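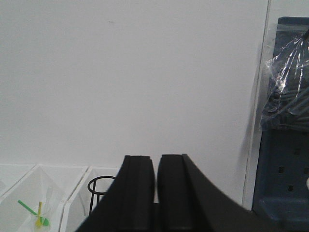
Wrist camera view, gripper open and empty.

I spent most of March 2021 on a problem I thought would take an afternoon. The planner kept refusing to move the arm down toward the tray, and the log gave the same line every time: start state in collision. The arm was in free air when it said this.

Some background for people who haven't read the earlier posts. The software is called Stedudia. I write the planning side and Mohsin Hashmi writes the perception side, and we share the calibration code, so neither of us looks at it much. The planner wants a cloud of points from the wrist camera, drops the ones that belong to the robot, and treats the rest as things to stay away from.

Dropping the robot's own points is called self filtering. You take the model of the gripper, grow it by a few millimeters, work out where it should be from the joint angles, and throw away every point inside it. It's simple when the model is right. Ours had been drawn for the old fingers. The new ones have a wide base that slopes out to the sides, and the model still had straight sides. Every point on those slopes survived the filter and became an obstacle fixed to the hand. Wherever the arm went, the obstacle was already there.

I didn't find that first. What I found first was the wall. A plain white wall gives a depth matcher very little to work with, and ours was filling the blank area with guesses. Some of the guesses landed close to the hand. I turned off hole filling, raised the match confidence, and the number of refused plans went down. It didn't go to zero, and I lost two days assuming the rest was the same problem and moving the confidence up and down.

Mohsin's suggestion was to save the cloud at the moment of each refusal and color the points by which obstacle they had been assigned to. I should have done this on day one. I ran 200 plans and kept 25 clouds from the refused ones. In 17 of them the points touching the hand made two neat slopes, one on each side. The other eight were real leftovers from the wall.

The fix had three parts:

New collision meshes for the fingers, with the flared base included.
The self filter now reads the same mesh files as the planner. Before, it had its own copy in a different folder.
A start-up check that closes and opens the gripper and complains if any point moves along with it.

The third one caught something right away. The time stamps on the gripper state were 7 frames behind the camera, so while the fingers were moving the filter was cutting in the wrong place. That had been in there since December. Geeta Solanki fixed it in the driver and the change is in the main branch now.

Clear plastic is still bad. The small cup in the tray shows up as a few scattered points on a good run, and the spoon in it as a green strip standing on its own. For now I put a box around each tray compartment by hand and let the planner avoid the whole box unless the task names that compartment. This is crude and it wastes space, but the arm hasn't planned through the cup with the boxes on. Mohsin wants to segment the color image and use the outline to guess the shape. I'd like to see how that behaves with a clear bag before we count on it.

The wire ring is the next one. It's thin enough that our voxel size loses the legs and sometimes the loop too. Making the voxels smaller everywhere doubles the planning time, so I'm trying a finer grid just near the goal. I have that running in a branch, with no tests yet. If you pull it, delete your cached maps first or it will load the old grid without saying so.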